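Jitia Tabletop Tidying Set

Welcome, and thank you for taking the time to read this before downloading! Jitia is a collection of short clips about a very ordinary job, the clearing up of a table after people have been sitting at it. There are 2,000 clips in all, spread over 136 layouts, and we tried to keep the objects as plain as the ones you would find in your own kitchen.

What is on the table

Most layouts use a handful of things from the same household box: bowls, cups, tissue boxes, sponges and the small bits that end up inside them. Crumpled items get the label "wad" whatever they are made of, as paper and foil are hard to tell apart once they have been squeezed into a ball — we argued over this for longer than we care to admit.

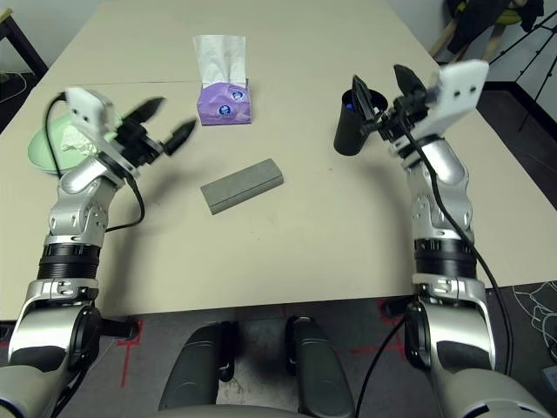

Each layout comes with a short note in everyday words, such as "cup on the right, sponge in the middle." Left and right are always given from the near side of the table. If something sits inside a bowl or cup, it gets its own line in the note, even when only a little of it shows over the rim.

Folders

clips/ holds the video files
notes/ holds one text file per layout
extras/ holds 25 layouts with 4 objects each, handy for a quick first try

Known gaps

Purple and pale green turn up more often than we would like, and clear glass hardly at all. We hope to fix that in the July update, so do write to the Parkora list if you have a favorite bowl to suggest!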